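Progress report to Plerico, November 2021

Of the 982 wristbands and watches we sent out under the Plutby walking program, 660 are logging steps. I would not read much into that. A logged step tells us a strap was worn, and Mekmont's claim of better sleep rests on 196 survey replies, most from people who walked already.

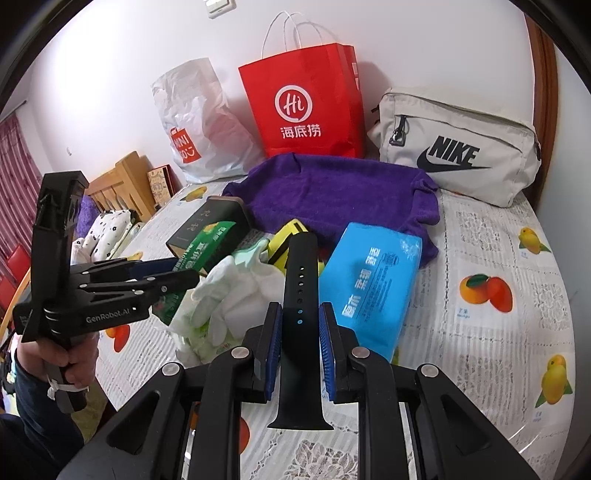
Carleen Faulkner wants to expand in June. I'd hold off – the comparison group is still too small, and two clinics have yet to send any figures.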